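Chapter 6
The New Colleague Does Not Eat Lunch 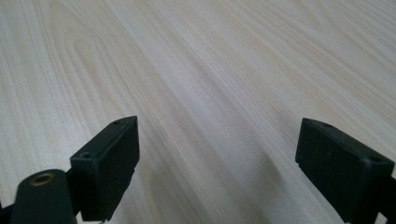

Figure 6.1 Two open gripper fingers over a bare tabletop. The scuffs on the edges are discussed in Section 6.3.

In January the management of Treltine, a firm that packs replacement parts for kitchen appliances, told its packing staff that automation would "free them for higher-value tasks." The staff asked what the tasks were. They were told that a list was being prepared.

By summer the packing hall had a row of grippers, a new color of floor tape, and a job title, cell attendant, that had not existed the year before. The list was still being prepared. Niamh Fitzgerald had packed hinges and door seals for most of her working life, and she became the first cell attendant by virtue of standing nearest when the title was announced. Her pay stayed where it was. Her chair was taken away, as the planning document assumed that attendants would be walking.

They did walk, mostly to the same place. The grippers handled 4000 items on a good shift and stopped 214 times in the first month, usually over something a new hire would have fixed with a thumb: a folded flap, two seals stuck together, a bag with too much air in it. Each stop was logged as a machine fault. Each fix was logged nowhere — the form had no box for it.

This chapter is about that missing box. Chapter 5 looked at how a firm decides which tasks to hand to a machine. We now turn to what remains on the human side of the table once the handing over is done, and to the odd fact that the remainder is seldom written down by anyone who has to pay for it.

We will use three terms throughout. Displaced work is work the machine now does. Residual work is what it leaves behind, such as picking up dropped parts. Invented work is work that did not exist until the machine arrived. Wiping finger pads is invented work. So is the meeting about who should wipe them, which at Treltine ran to two sessions.

Supporters of automation like to talk about the first kind, and critics like to talk about the second. The third tends to be discovered by whoever is on the late shift. Malachy Ó Néill, the production manager, put the total saving at 319 hours in the first quarter. Fitzgerald, who kept a notebook, put the invented work at rather more than he would have liked. Both figures were right, and we will spend some time in Section 6.2 on how that can be.

Before you read on

Think of a job you have held, paid or otherwise. Write down five things you did in it that appeared in no job description. Keep the page; you will need it for the exercise at the end of Section 6.1.

6.1 Counting What Is Left

Most firms begin with a stopwatch, and Treltine borrowed one.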